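Progress report to Hakala, second period
Project: Reuse of blocks and bins, Trosero store

Dear colleagues,

In this report I describe the work of our team from October until December. The main subject is the stock of blocks, which we sort, measure and put again in the bins, so that the partner workshops can order them by size.

At the start of the period we had only a paper list from Stollex, and it did not agree with the shelves. We made the list new from the beginning. It has now 1,128 entries, and every entry has a length, a color and a bin number. Of these, 202 are marked for repair or for return. Most of the returned pieces have damaged ends. The long blocks gave us more work than the short ones, as they lie across each other and it takes time to bring them out one by one.

We also looked at the metal bins. We keep the type with two compartments, where the front one is deeper. The long blocks go to the front and the back is reserved for small parts. The paint inside is scraped in places, and we would like to repaint the worst bins in spring. I asked Gosico for a price and I wait for the answer.

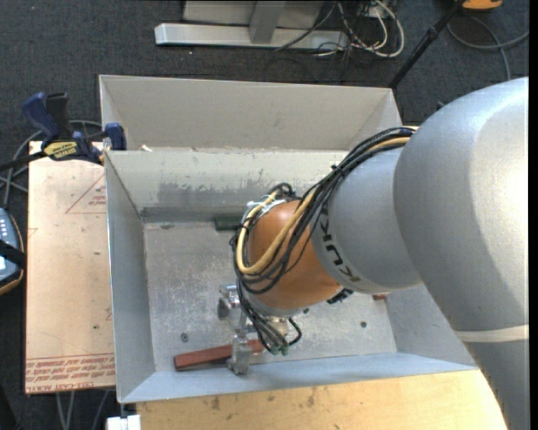
A long reddish-brown block in the front compartment of a gray metal bin.

The labels were a difficulty. The first ones did not hold well on the metal and we lost about 30 of them before the middle of November. Kiran Nautiyal found a stronger type, and these are now on all bins in the first two rows. The third row is not finished. I must say also that the measuring took longer than I wrote in the plan, and for this reason the visit of the workshops is moved to February.

The spending is within the budget. We did not use the money for extra shelves, and we ask your permission to use it for paint and labels.

For the next period we plan to finish the third row, to check again 200 entries of the list by hand, and to send the first orders to the workshops. The list in its present form is attached. Please write to me if you need it sorted by color, at the moment it is sorted by bin number.

With kind regards,
Project coordinator, Trosero store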